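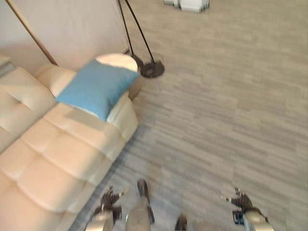
頭のカメラの画像。クリーム色のソファ、水色のクッション、下にロボットの両手。

ミューレン・ギャラハー
2025年8月6日

大学のロボットサークルで「Jindton」という学生競技の準備をしています。今日は少し長く書きます。日本語がおかしいところがあったら、遠慮なく教えてください。

課題の名前は「居間の片づけ」です。ロボットが部屋に入って、ソファの上のクッションを両手で取り、審判が指定した位置に置きます。制限時間は15分です。最初に読んだとき、長すぎると思いました。今は短いと思っています。

うちのロボットの名前はブロラム(Brollum)です。先輩たちがつけた名前で、意味は誰に聞いても違う答えが返ってきます。二本足で歩いて、指のある手が二つあります。サークルの中では「ブロちゃん」と呼ぶ人もいますが、私はまだ呼べません。

私の担当は、カメラの画像から物を見つける部分です。歩く部分は星野さん(星野まゆさん)、手の部分はクレム・パーティントンさん、全体のまとめは八木やえさんがしています。指導は田辺先生です。

私は情報の学科なので、このサークルに入るまで、ねじを締めたことがほとんどありませんでした。締めすぎるとねじの頭がつぶれることも、ここで覚えました。日本語では「なめる」と言うそうです。舌でなめるのと同じ動詞なので、最初に聞いたときはびっくりしました。

さて、画像認識の話です。

頭のカメラから見ると、ソファはとても大きいです。画像の左側がほとんどソファになります。人間は「ソファの横にいる」とすぐわかりますが、認識のプログラムには、ふくらんだ四角い面がたくさん並んでいるように見えるみたいです。

それで最初のモデルは、座面のふくらみを一つずつクッションだと答えました。ソファの上がクッションだらけです。八木さんがその結果を見て「豪華な部屋だね」と言いました。

クッションの色が水色なのは、私にとってありがたいことです。ソファのクリーム色と全然違うので、色だけでもかなり分けられます。でも本番のクッションの色は、当日まで発表されません。色に頼りすぎると本番で困ります。

だから白黒にした画像でも学習させることにしました。正解の枠は手でつけます。7月の間に656枚つけました。最後のほうは、目を閉じても四角い枠が見えました。

枠をつけるとき、いちばん迷ったのは肘かけです。クッションがソファの肘かけの上にななめに乗っていると、どこまでがクッションで、どこからが丸い肘かけか、角のあたりで考えてしまいます。しかも肘かけの上の丸い面は光って、ほとんど白になります。

迷った画像は星野さんと別々に枠をつけて、あとで比べました。だいたい同じでしたが、同じではないときは、二人で「なぜそこに線を引いたか」を説明します。日本語で説明する練習としても、とてもよかったです。「角」は「かど」か「つの」か、まだ時々まちがえます。

次は床の話をさせてください。床は地味ですが、大事です。

灰色の木目の床で、板によって明るさが違います。銀色に近い板もあれば、炭のような暗い板もあります。その上に家具の影も落ちます。私たちのプログラムは、暗い板を影だと思ったり、影を段差だと思ったりしました。

段差だと思うと、歩く側のプログラムは慎重になって止まります。平らな床の前で、ずっと止まっています。星野さんは「石橋をたたいて渡らない」と言いました。辞書で調べたら、ことわざを少し変えた言い方でした。好きな言葉になりました。

対策は、床の高さを画像の明るさで決めるのをやめて、距離の情報を先に見ることです。書くと一行ですが、直すのに何日もかかりました。前の学年のコードの中で、同じ変数が二つの意味で使われていたためです。名前は「tmp」でした。

前の学年の皆さん、もし読んでいたら、怒っていません。でもtmpはやめてください。

フロアランプも難しい相手です。黒い細い棒が二本あって、下に丸くて平たい台があります。棒は細いので、遠いと認識から消えます。台のほうは黒い円なので、わりと見つけやすいです。

そこで、棒を探さないで台を探すことにしました。台が見つかったら、その上の空間を全部「入ってはいけない場所」にします。ちょっと乱暴な方法ですが、田辺先生は「まずはそれでいい。あとで細かくしなさい」とおっしゃいました。

ただし、ランプの周りを広く禁止にすると、今度は肘かけの上のクッションに手が届かなくなります。クッションの隣にランプが立っているからです。クレムさんは手を通したい、私はぶつけたくない。この件で二人で長く話しました。

クレムさんと私は英語で話せますが、サークルの部屋では日本語で話す約束をしています。ほかの人にも聞こえるようにするためです。けんかのときも日本語です。敬語でけんかをすると、だんだん力が抜けてきます。

結局、禁止の範囲は腰の高さより上だけ少し狭くして、手を動かす速さをそこで落とすことになりました。時間はかかりますが、ぶつかると減点が大きいので、私は賛成しました。クレムさんは「七割賛成」だそうです。

それから、自分の体の問題があります。

頭のカメラには、ブロラムの手がいつも少し入ります。下の左右に黒い指が広がっていて、真ん中には足も入ることがあります。体の近くは画像がぶれやすいので、形もはっきりしません。

これを消さないまま認識させると、「目の前に知らない物があります」という結果になります。自分の足に驚いて止まるロボットです。かわいいですが、競技では困ります。

関節の角度から「今、手と足は画像のこのあたりにあるはず」と計算して、その部分を無視する仕組みを入れました。Ardeleanuという部内のツールです。名前はファイルの一番上に書いてあっただけで、由来はわかりません。発音も人によって違います。私は「アルデレアヌ」と読んでいます。

計算と画像が少しずれるので、無視する部分は大きめにしています。大きすぎると、足もとに落ちたクッションが見えません。小さすぎると、指先だけが残って「細い棒」になります。ちょうどよい大きさは、まだ探しているところです。

ぶれの話も書きます。ぶれた画像は捨てたほうがいいと、私は最初思っていました。きれいな画像だけで学習したモデルは、机の上の試験ではよい点でした。ところが歩かせると、見失ってばかりです。

考えれば当たり前で、歩いているときの画像はぶれています。今はぶれた画像も残して、枠もつけています。輪郭がはっきりしないときの枠のつけ方は、八木さんが決まりを作ってくれました。「迷ったら外側」です。

先週、続けて10回の通し練習をしました。うまくいったのは三回です。失敗の理由は、クッションをつかんだあとに落とした、途中で立ち止まった、置く位置を左右逆にした、などです。

左右逆は私の責任です。審判から見た右と、ロボットから見た右を取り違えていました。日本語の「向かって右」という表現を、今回初めて正しく理解しました。母語でも時々まちがえるので、言葉だけの問題ではないかもしれません。

つかむ部分はクレムさんの専門なので、聞いたことだけ書きます。クッションはやわらかいので、強く握っても形が変わるだけで、持てているかどうかわかりにくいそうです。角をつまむより、両側からはさむほうが安定するとのことでした。

私ができるのは、クッションの向きを正しく伝えることです。角が床のほうを向いているのか、平らに寝ているのか。向きが違うと、はさむ場所も変わります。今のモデルは位置には強いのですが、向きはまだ弱いです。

お金の話も少し。練習用に形の違うクッションがほしくて、部費から約2,000円を使わせてもらいました。丸いのと、細長いのを買いました。領収書の品名が「インテリア雑貨」だったので、会計の書類に説明を書き足しました。

細長いクッションは、部室で昼寝をする人の枕になっています。練習のときは返してもらいます。

競技のルールでわからないところは、主催の掲示板で質問できます。私が聞いたのは「クッションの一部が肘かけに乗っていたら、座面に置いたことになりますか」という質問です。返事は「面積の半分以上が座面にあれば可」でした。聞いてよかったです。

ほかのチームの質問も勉強になります。「ロボットが審判におじぎをしてもいいですか」という質問もありました。答えは「制限時間内なら可」でした。星野さんが本気で考えはじめたので、八木さんが止めました。

交流している大学に、Jaltthorpeというチームがあります。向こうは車輪のロボットなので、床で止まる悩みはないそうです。うらやましいと言ったら、「絨毯の端で毎回泣いています」と返ってきました。

今後の予定です。
・クッションの向きの学習をやり直す
・自分の手足を無視する範囲を、姿勢によって変える
・照明を暗くして通し練習
・tmpを全部なくす(私の個人的な目標)

最後の目標は、八木さんに「大会のあとにしなさい」と言われました。動いているコードの名前を直前に変えるのは危ないそうです。わかっています。でも見るたびに気になります。

新入生で興味のある人がいたら、夏休み中も部室は開いています。ロボットの経験はなくても大丈夫です。枠をつける仕事が、まだたくさんあります。おやつは出ます。

追記:「ブロラムは転びますか」という質問をいただきました。転びます。練習のときは必ず人が横につきます。担当は交代制で、明日は私です。

追記その2:「向かって右」の説明を送ってくださった方、ありがとうございました。図がとてもわかりやすかったので、印刷して部室の壁に貼ってもいいでしょうか。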